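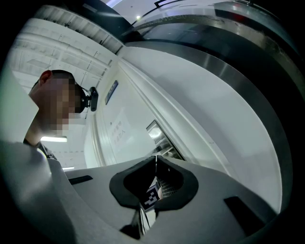 How far along is the Drovmont old apple project?

We're a little past the halfway mark. The tree survey is finished, the grafting is done, and what's left is the naming, the planting out and the booklet.

Hi Melaniia,

You asked for something longer than my last email (fair enough, it was two lines and a complaint about mud), so here goes. I've kept the money near the end but please don't skip to it, the apples are more fun.

The survey

When we wrote the application I guessed we'd find maybe forty old trees still standing in the valley. We've ended up with 67 on the list! A lot of them are behind houses on the Kevgate road, where the big orchard used to run right down to the creek before it was split up and sold. People had them down as "the sour one by the shed" or "my mother-in-law's tree." A few owners thought theirs was a pear. One really was a pear, and I took it off the list, though I was sorry to, it's a beautiful tree.

Josué did most of the door knocking and he is much better at it than I am. I get talking about rootstock on the front step and people start edging back inside. He asks what they bake with the apples and then we're in the kitchen for an hour. We wrote the recipes down too. They weren't in the plan and they didn't cost anything, and I'd like to put some of them in the booklet if that's all right with you.

The trees are in mixed shape. The ones at the old Harasym place are the best of the lot, tall and hollow in the middle but still fruiting like mad. The row behind the feed store is in a bad way with canker and I don't expect it to see many more winters, so we cut scion wood from every tree in that row first.

Grafting

We cut wood in February, on the coldest mornings we could stand, and kept it wrapped in damp newspaper in the bottom of Vasylyna's second fridge. (She would like her fridge back. She has it back.) Grafting went on in her barn over several long evenings and we made 201 grafts, mostly whip and tongue, with some cleft grafts where the wood was too fat to match up nicely. I'd hoped for a few more, but one bundle of scion wood dried out before we got to it and was no good. My fault, I left it on top of the bundle instead of in the middle of the paper.

Most of them have taken. The failures are nearly all from two trees, both very old, with hardly any new growth on them to cut. I want to try those again next winter after a bit of pruning this summer to push out some young shoots. Lukian has already been up the ladder for one of them. The other owner wants to wait until the robins are done with it, and so we're waiting.

The young trees are in a nursery bed at the far end of the school field, with deer fencing on all sides. The fencing cost more than I'd budgeted. I got the cheaper kind at first, took one look at it next to the deer tracks and sent it back.

Names

This is the slow part. We mailed fruit from last fall's crop to Charalambos Nikolaidis, who knows old eating apples better than anyone else I've dealt with, and he's been wonderfully patient about my handwriting. He's sure about most of the red ones. The greens and russets are harder, and he'd like to see them again at a different stage, a couple of weeks earlier than we picked them last time. He also wants the stems left on, which I now know matters a great deal.

There are 3 apples he can't match to anything, and those are the ones I lie awake over. One of them is the big lumpy yellow thing from the creek bottom that everybody here calls a Laketti. I'd always figured it was a local nickname for something common. He doesn't think so. It keeps until spring and it tastes faintly of banana, and old Mrs. Harasym's recipe card for apple butter asks for it by name. I'd love to send leaf samples off for DNA testing if there's anything left in the pot, and I've put a line for it below.

The booklet

Not much to show you yet. I have a shoebox of recipe cards, a spreadsheet, and a hand-drawn map that Lukian made with every tree on it. The map is lovely and he has spelled Kevgate two different ways. I'm aiming to have a draft to you by the end of August. Some owners are happy to have their address printed and some only want the road given, so I'm going back around to get that in writing from everybody before anything goes to the printer.

Money

The full sheet is attached. In short, we have $2,611 left. Rootstock came in under what I'd set aside, as we shared an order with a nursery over the ridge and split the freight. Fencing went over, as I said. Labels and grafting tape were about what I expected. Mileage is low, mainly thanks to Josué's habit of walking everywhere, and he still hasn't handed in his gas receipts from the spring. I'll chase him.

I'd like to move part of what's left from "venue hire" (we never needed one, we had the barn) over to testing for the mystery apples. Could you tell me if that needs a form or if an email from you is enough? The lab wants leaves that are still young, so sooner is better.

What's next

Over the summer it's watering, weeding and keeping an eye out for aphids. Summer pruning on the two difficult trees. Then fruit to Charalambos in early fall, stems on, and the first young trees go back to their owners in November once they're dormant. Each family that gave us wood gets a tree from it, and whatever is left over goes to the strip along the school field.

If you can get out here in the fall, come in October when the russets are ready. Vasylyna says she'll bake, and you can park by the barn as long as you leave room for the tractor. Mornings are best, the road gets the sun in your eyes after four.

Talk soon, and thanks again for being so easy about the late start.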